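Notebook, January, connector bench (sim)

Picked this up again after lunch. Question is the same one Hosix asked us in the fall: can an arm do the small fiddly plug work at the Kaltville shop, or do we keep paying people with good fingernails? My bet is on the fingernails, and I'm trying to write down numbers before I let myself say so.

Setup unchanged from the last entry except the seed (2088) and the cable stiffness, which I raised again. The old value let the cable drape like cooked spaghetti. The real ones fight back.

Morning batch: 200 runs, cable task only. Counted as good if the plug ends up seated and the board hasn't been shoved out of place. 40 good. Dinsa's brochure for the same class of arm talks about "routine assembly", and I would like to know whose routine. Most of the failures are dull. The arm gets over the part, closes a little early, nudges it, then goes through the rest of the motion with nothing in its fingers. It has no idea. A new hire would at least look down.

Went through the log by hand. Run 329 (from the longer overnight set) is marked as a success and isn't one – the plug was lying next to the socket and the checker only measures distance. So the overnight score is too high by some amount I don't know yet. Need to fix the checker first. Tolerance and angle both.

Also tried starting from different poses. Coming in low over the gray plate is bad for the wrist, and it tends to stall before it gets across to the blue board with the white blocks and the orange-yellow cable.
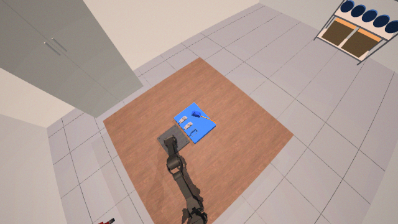
Etelka Kocsis wrote back on the draft that I'm grading too hard, and that the Stindden line ran for years with a person fixing every fifth part and was still called automated. Fair enough, but then we should price in the person. She also wants the bracket left out until the cable works. Agreed.

To do:
– checker: add angle, rerun overnight set
– slower close, same seed
– ask Hosix what failure rate they can live with, in writing
– try the laundry-folding policy on the cable? Probably a waste of an evening

Stopped at 6:40. Rerun is queued.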